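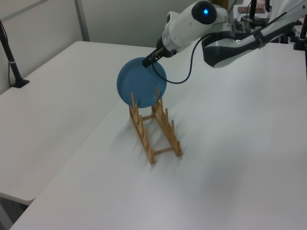 How Shop Window Displays Are Made

A window display is an arrangement of objects behind the glass of a shop. Its job is to make people who are walking past slow down and look. Most people pass a shop window in a few seconds, so the display has to be easy to understand very quickly.

Displays change through the year. A shop may show umbrellas in spring, beach towels in summer, and wrapped boxes in winter. The planning starts long before the season does. A winter window is often drawn on paper in May.

Who makes it?

The person who plans and builds displays is called a visual merchandiser. "Visual" means to do with seeing. "Merchandise" is another word for things that are for sale. In a small shop, the owner may do this work. In a large store there may be a whole team, with one person for the lights and another for the painting.

Step 1: Measuring

The designer measures the width, height, and depth of the window. Depth means how far back the space goes. A window at the Bolbridge toy store is 92 inches wide and only 20 inches deep. Large objects will not fit in it from front to back, so most things there hang from the ceiling on clear thread.

Step 2: Choosing a theme

A theme is one idea that connects everything in the window. "Forest" is a theme. So is "the color yellow." Howard Treloar, who designed windows for the Bolbridge store, once used the theme "night." He hung 300 paper stars over a row of model houses. All the toys in that window were things used at bedtime, such as stuffed animals and picture books.

Step 3: Picking a focal point

The focal point is the place where the eye goes first. It may be the biggest object, the brightest one, or the only one of its color. Designers usually put it a little below the eye level of an adult. In a toy store it goes lower, at the eye level of a child.

The other objects are placed around the focal point. Two arrangements are common:

Pyramid – one tall object in the middle, with shorter objects on both sides.
Repetition – the same object many times in a row, with equal spaces between.

Empty space is part of the plan too. If a window is too full, the eye has nowhere to stop.

Step 4: Building the props

A prop is an object that is in the display but is not for sale. Trees, clouds, and snow are props. Many are made of cardboard, foam, or paper, as these are light and easy to cut. Artificial snow may be cotton or shredded paper. Real snow would melt and damage the floor.

Step 5: Lighting

Lights are aimed from the top and the sides. A light that comes only from the front makes objects look flat. A light from the side makes shadows, and shadows show the shape of things. During the day the glass reflects the street like a mirror, and the lights inside must be strong enough to be seen through the reflection.

Step 6: Checking from the street

When the display is finished, the designer goes outside and walks past it in both directions. Thread that shows, crooked signs, and fingerprints on the glass are fixed at this stage. The Bolbridge night window took 21 hours to install, and the last of those was spent outside on the sidewalk and on a ladder.

Try it with a shoebox

Turn a shoebox on its side so the open part faces you. Choose a theme and cut the props from cardboard. Tape thread to the top of the box for anything that hangs. Set the box on a shelf, walk past it at normal speed, and note which object you saw first – this is your focal point. Move one object and walk past again.

Words to know

Depth: the distance from front to back.
Focal point: the place the eye goes first.
Prop: an object in a display that is not for sale.
Theme: the idea that connects all the parts.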